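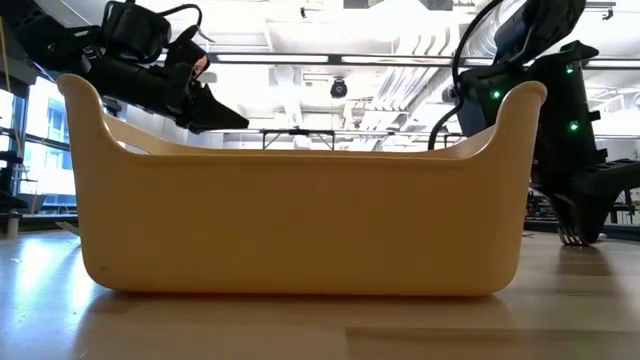
Call for Participants: Household Storage and Tidying Study

Reading time: 2 minutes
Last updated: Tuesday, August 28, 2018

Bivadow invites adults to take part in a study of how people sort and put away everyday items at home. The findings will inform guidance on storage for small flats.

What taking part involves

Participants will attend 4 sessions at our Bromeseck premises. In each session you will be seated at a table with an open plastic bin and asked to fill it with household articles, then empty it again, in whatever order you prefer. Short written questions follow on the handles, the depth of the bin and the ease of reaching into it. Each session lasts 40 minutes, including a break.

Who may apply

Applicants must be aged 18 or over and able to lift a filled bin with both hands. No previous experience is required. Employees of Jestora, which supplies the articles used in the study, are not eligible – nor are members of their households.

Payment

Participants who complete all sessions will receive £300. Travel costs are repaid separately on production of receipts.

How to apply

Please write to Brodie Rakena, Study Coordinator, giving your name, a daytime telephone number and any access requirements. Applicants will be notified of the outcome in writing. Results will be published in April and a printed copy sent to participants on request.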